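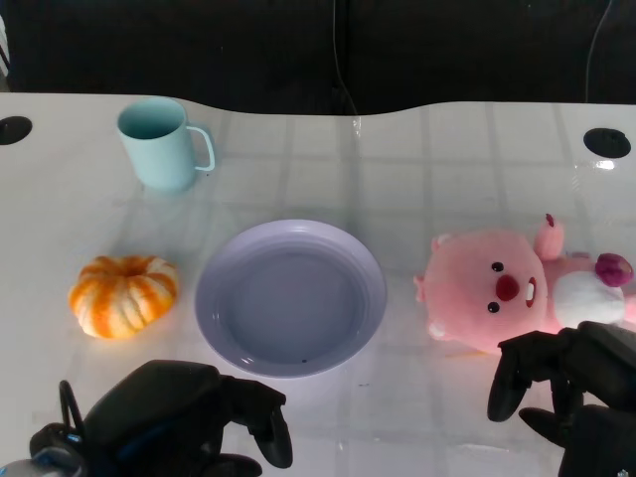 Reset the Table Last

Most of the maintenance schedules I have read for two-arm tabletop cells begin with the objects. Put the mug back on its mark, put the plate back on its mark, check the lights, home the arms, start. The order is copied from one lab to the next and I think it is wrong. The objects should be the last thing anyone touches, and the grippers should be the first.

My case rests on one cell, which we call Zaki. It has two arms with black grippers, a white table with a gloss top, a dark backdrop, and a head camera looking down over the lot. The tasks are household ones: a mug, a plate, a small pumpkin, a soft toy, moved about in whatever arrangement the task sheet calls for. Zaki has logged 1,702 hours since the fingers were last replaced as a set. I have looked after it for most of them.

The old routine took its order from the task sheet. The operator laid out the objects, ran a trial grasp, and if the trial grasp looked right the shift began. The trouble is that a trial grasp on a plush toy tells you very little. Plush gives. A finger that closes two millimeters off center will still come away with a fistful of fabric, and the operator will tick the box. The same finger on a plate rim will skate, and by then the shift is an hour old and the data has to be sorted through.

We changed the order in August. Grippers first, with nothing on the table. Both are opened and closed on a steel gauge block, ten cycles each, and the closing position is written down. If the left and right disagree by more than half a millimeter, the shift does not start. Finger screws are checked with a torque driver and not by hand. Pads are wiped with alcohol and left to dry with the fingers open.

Then the cables. Anything that hangs behind the table is pulled gently and let go, and if it swings into the reach of either arm it gets tied back. Wrist cables are checked with the arm at full stretch, where they are tightest, and again folded, where they bulge. A wrist connector on Zaki failed at almost 4,000 joint reversals because the slack had been set with the arm folded and never looked at in the other position.

Then the camera, and only then the objects.

Kirsty Tapsell, who runs the sister cell at Mullell, disagrees with me about the camera. Her view is that it should come first, on the grounds that every other check can be read off the picture. She has a point for her own cell, which has a matte top. On a gloss table the ceiling panels show up as a pale grid, and the grommets throw a glint when the light is at the wrong angle. I would rather set exposure with the arms already homed, so that the dark bulk of the grippers in the foreground is where it will be during the work. Set it on a bare white table and the picture goes dull when the table is dressed. We have argued this by email several times and neither of us has moved.

The objection I take more seriously is time. The full routine adds 14 minutes to a shift change. Our scheduling tool, Stitside, allows ten. The people who pay for the hours see a line in a report where the arms are powered and nothing is being picked up. My answer is that the old routine hid its cost. Before August we threw out 700 episodes over one bad left finger, and the sorting took two people the better part of a week. The 14 minutes can be put in a budget. The sorting could not, as it never appeared on any sheet.

I would go further and drop the fixed replacement interval. Clema, the shop that machines our spare fingers, suggests a change every 2,000 hours. I do not think hours are the right unit. A finger that spends its day on soft toys wears differently from one that spends it on hard rims, and the gauge block numbers show it well before the hour count does. Zaki's right finger has drifted half as much as its left. Replacing both on the same date throws away a good part in order to keep the form tidy.

Keep the form, by all means, but add a column for the gauge reading and put it at the top of the page, above the object layout.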